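Filed under: Makers & Machines | Home Workshops

We use cookies to keep you signed in and to see which stories get read. Manage your choices at any time in Settings.

The Arm at the End of the Couch

In a shared workshop behind the old grain store in Gendville, three friends are teaching a homemade robot to pick up the laundry

The first thing Bok-nam Na does when I come in is apologize for the noise, and the second is hand me a sock. "Throw it," she says. "Anywhere on the couch. Make it hard!"

I throw it. It lands half over the armrest, and the arm on its rolling base swings around, pauses, lowers itself, thinks for what feels like a very long time, and closes on a pinch of ankle. Up comes the sock. I am not proud of the sound I made.

Na repairs sewing machines for a living, and she came to robots through cloth. She has spent years watching fabric bunch, creep and fold under a presser foot, and when her workshop neighbor Sheldon Bélanger started building an arm on the next bench over, she asked him what it would do with a T-shirt. Bélanger, a retired elevator mechanic with strong feelings about bearings, had been planning to have it stack blocks. The blocks went in a drawer and, as far as I could find out, they're still there.

The third member of the group is Hyun-seo Seol, who writes the software on a laptop with two missing keys. They call the project Sturkura. Seol told me it was a typo in a folder name and everyone got used to it.

What makes their build such a pleasure to poke around is how much of it you could make yourself. The joints are hobby servos, bigger at the shoulder and lighter toward the hand. The links are printed on the workshop's shared printer, usually overnight. The base is a cart that used to hold a photocopier, weighed down with a bag of sand after the arm pulled the whole thing over one evening reaching for a towel. There's a small camera at the wrist, looking out past the fingers, and that one camera does nearly all the seeing.

Seol is a great believer in the wrist camera. Their first version had a camera on a pole, looking down at the couch, and it gave a lovely wide view right up until the hand got in the way. "At the one moment you need to see, you're looking at the back of a robot's wrist," Seol says. Moving the camera to the arm means the view gets better as the hand gets closer. It also means everything swings around when the arm moves, and that took most of a winter to sort out. In December they were still getting grabs at empty air, with the arm very politely carrying nothing to the basket.

Cloth is a wonderful, maddening thing to hand to a robot. A block has edges and stays a block. A shirt has no shape of its own, only whatever shape it fell into, and the next time it falls it'll be a different one. The group looks for ridges, folds and corners, any bit that stands up enough to get two fingers around. Collars are good. Cuffs are good too, when you can find them. A flat stretch of cotton lying tight against a cushion is the worst, and Na has been known to give it a little nudge when she thinks Seol isn't looking.

The fingers have been through more versions than anything else on the machine. Bélanger made the first pair out of aluminum, and they were beautiful, and they slid off everything. Then came a printed pair wrapped in bicycle inner tube, which gripped so well they wouldn't let go. He keeps the failures on a nail board over the bench with the date on each. One tag, on a snapped set I liked very much, reads August 28, 2020, and under it, in pencil, "too thin, my fault."

Closing force was the other long argument. Too little and a sleeve slips out on the way up. Too much and you catch the upholstery along with the shirt, and the servos strain until something gives. They settled it with a kitchen scale and a lot of old pillowcases. These days the hand closes, lifts 20 millimeters, and stops to check whether the cloth came with it before it goes any farther. If the camera shows the same picture as before, it opens up and tries another fold.

I asked for the numbers and Seol pulled up a log. The most recent long run was 270 attempts over one weekend, with a mixed pile of shirts, towels and a bathrobe that has become the group's nemesis. They don't publish a success rate, partly out of modesty and partly from the bathrobe. A good grab takes 8 seconds from first look to lift, and a bad one can go on until someone puts the kettle on.

Then there's the red and white shirt. Big blocks of bright color are a gift to a simple camera, and after a day of gray towels on a gray couch it's a treat to watch the fingers go straight for the white.
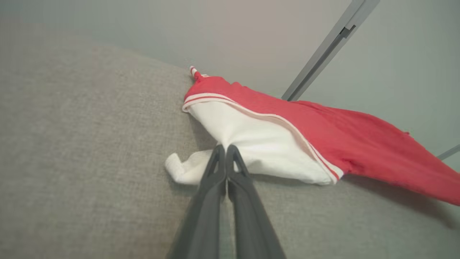
Starting your own

If all this has you eyeing your own couch, Na's advice is to begin with a washcloth and work up. Small, thick and square is forgiving. Put it on a surface of a different color, keep the light even, and move the arm by hand through a few grabs before you let any software near it.

Bélanger would like you to spend your money on the shoulder joint. Everything else can be cheap and swapped later, but a sloppy shoulder turns into a hand that wanders all over the place. He also asks that you fit a big stop button, and put it where you can reach it while sitting down.

The workshop opens its doors on Friday evenings, and visitors are welcome to bring a garment for the arm to try. Leave the bathrobes at home. They have one.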